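Is the Ellwood open day worth it with kids?

Thinking of taking my two to the robot demo on Sat 23 January. Anyone been?

Go! We went in August and mine had to be dragged out. They had two arms working on little boxes of paper clips and a tray, and we stayed for ages!

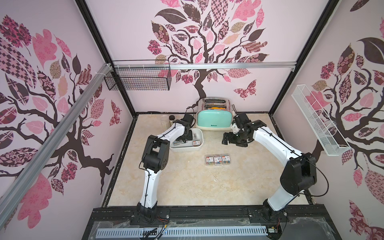 Do you have to book ahead?

Just walk in, but the first demo fills up fast.

Sorin Radulović
Seconding this, great staff. Parking is awful. Nearly 280 people came last time.

pavlo_k
is there food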